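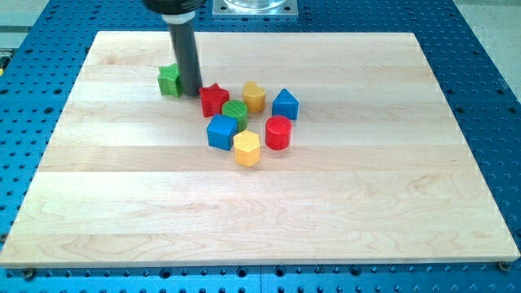 A green star on a pale wooden board.

Why do your teeth fall out (and should you be worried)?

From the Ternbridge Big Questions pages for readers aged seven and up
Updated 2023-03-27

One day you bite into a piece of toast and something moves. It isn't the toast. You poke it with your tongue, and it moves again. Congratulations, part of your head has come loose.

If an arm did this, there would be an ambulance. When a tooth does it, grown-ups say "Ooh, lovely!" and ask if they can have a wiggle. Please don't feel you have to let them.

Why do we get two sets?

When you were born you probably had no teeth you could see, which made you very poor company at dinner. They were there, though. The first set was already growing inside your gums, and it started to poke through when you were a few months old. You may have dribbled a great deal and shouted at night. Your family remembers it well.

By the time you were three or so you had the full set of baby teeth, twenty of them. Dentists also call them milk teeth or primary teeth, as if they had gone to school.

Twenty small teeth are a good fit for a small jaw. The trouble is that your jaw grows and your teeth don't. Once a tooth has finished forming, it stays the size it is for good. You can't grow a tooth bigger the way you can grow a foot bigger. So if you kept your baby teeth for ever, you would end up as a tall person with a great many gaps and a row of things like grains of rice.

Your body's answer is to throw the first set out and put in a second, bigger one with more teeth in it. A full grown-up set has thirty-two, if all the wisdom teeth turn up. Often they don't, or they turn up sideways, and that is a problem for you to look forward to.

What makes a tooth wobble?

The bit of a tooth you can see is called the crown. Below it, hidden in the gum and the jawbone, is the root. The root is what holds the tooth still while you do things to an apple.

Under each baby tooth a grown-up tooth is getting ready. When it starts to push upwards (or downwards, if it lives in your top jaw), your body sends in special cells that break down the baby tooth's root. They do it very slowly, over months, and you don't feel a thing. The tooth looks fine from the top, rather like a tree with somebody quietly sawing away underneath.

In the end there is hardly any root left, and the tooth is only hanging on by a bit of gum. That is when it wobbles. It is also why a baby tooth that falls out looks so short. People sometimes think the root has snapped off and is still stuck in there. Don't worry. Your body has taken it to pieces and used the bits for something else.

When does it happen?

Most children lose their first tooth when they are 6. Some start at five, some not until seven or even a bit later, and there is no prize for being first, whatever the child sitting next to you says.

The bottom front teeth usually go first, then the top front ones. At this point you may have trouble with the letter "s", and somebody will ask you to say "sixty-six slippery sausages". After that there is often a long, dull stretch when not much happens. Then the side and back baby teeth get going, and most people have said goodbye to the last of them by the time they are roughly 13.

Meanwhile, something sneaky is going on right at the back. Your first big grown-up molars come in behind all your baby teeth, without anything falling out to make room for them. Lots of people don't notice. They are big, bumpy and quite hard to reach with a brush, and you will need them for the rest of your life, so it would be polite to clean them.

To pull or not to pull?

There are two kinds of people: those who wiggle a loose tooth gently for three weeks, and those who have read about a piece of string and a door handle.

Gentle wiggling is fine. Do it with a clean finger or your tongue, and do it when you aren't meant to be listening to anything important. If the tooth is ready it will come away with a little tug, or it will fall out by itself, usually into a sandwich.

Leave the door out of it. If a tooth isn't ready, yanking it can hurt and make your gum bleed more than it needs to. The door doesn't enjoy it much either.

When the tooth comes out there may be a bit of blood. Mixed with spit it can look like an awful lot, and it is worth running to show someone if you like an audience. Fold up a clean piece of cloth, or some gauze if your house is the sort that has gauze, and bite on it for a few minutes. It should stop quite soon. If it won't, tell a grown-up, and they can ring the dentist.

What if I swallow it?

You won't be the first. A swallowed baby tooth goes on the same trip as your dinner and leaves by the same exit. It doesn't usually do any harm. You can go looking for it afterwards, but think hard about how much you want it back.

If you breathe one in and start to cough or find it hard to breathe, that's a different matter and you need a grown-up straight away.

Why does my new tooth look so odd?

New front teeth have two bad habits. The first is that they look enormous. They are the size they will be when you're grown up, and your face hasn't caught up yet. Give it a few years. Avoid school photographs if you can, though I have never known anyone manage it.

The second is that they look yellow. Baby teeth are very white, so a grown-up tooth next to one looks as if it has been drinking tea. It hasn't. Teeth have a hard, see-through-ish outer layer called enamel, and under that is a layer called dentine, which is a bit yellow. Grown-up teeth have more dentine showing through.

New front teeth often have a wavy edge too, like a very short bread knife. The little bumps are called mamelons, and they mostly wear smooth as you bite things.

Sometimes a new tooth comes up behind the old one before the old one has left, so that for a while you have two rows, like a shark. This is quite common at the bottom. The baby tooth often drops out by itself, but show your dentist, who may want to keep an eye on it.

Speaking of sharks

Sharks don't stop at two sets. They grow new teeth all their lives, row after row, and drop the old ones on the sea floor without so much as a note under the pillow. Crocodiles keep replacing theirs as well. Elephants get six sets of molars, which move forward from the back of the mouth like very slow luggage at an airport.

You get two sets. It seems mean, but there we are. If you lose a grown-up tooth there isn't another one waiting underneath.

Where do all the teeth go?

That depends on where you live. In Britain a fairy takes them away at night and leaves money, and has never said what they are for. In Spain and France the job is often done by a mouse. In some parts of the world you throw the tooth on to the roof, or under the floor, and hope for a strong new one.

The Gernance Museum has a drawer with 185 baby teeth in it, each in its own tiny envelope. It's the most popular drawer in the building. The one below it holds 594 buttons, and they hardly get a look.

Do I have to brush teeth that are going to fall out anyway?

I knew you would ask that. It's a good argument, and I tried it myself. I'm sorry to say that it doesn't work.

Baby teeth can get holes in them just like grown-up ones, and the holes hurt just as much. Baby teeth also keep places for the teeth underneath. If one has to come out much too early, its neighbours may lean into the gap, and when the new tooth arrives it finds somebody in its seat. Then it comes up wherever it can.

So it's twice a day, for two minutes, with a fluoride toothpaste. One of those times should be last thing at night. Spit out the foam when you've finished, and don't rinse with water afterwards, as that washes away the stuff that is doing you good. Brush gently round a wobbly tooth. It may wobble. You'll live.

Sweets do less damage if you have them with a meal and not one at a time all afternoon. I say this as someone who once made a bag of Tatlı toffees last from lunch until bedtime and had a long talk with a dentist as a result. Toffee is also very good at taking out loose teeth, by the way, and you don't always find out until you chew again.

Words to show off with

Crown: the part of the tooth you can see.
Root: the part you can't.
Enamel: the hard outside layer, and the hardest stuff in your whole body.
Dentine: the layer under the enamel.
Molars: the wide teeth at the back, for grinding.
Incisors: the flat ones at the front, for biting toast.
Exfoliation: what dentists call it when a baby tooth falls out. Try it at breakfast.

Next month: why do we get earwax, and is anyone using it?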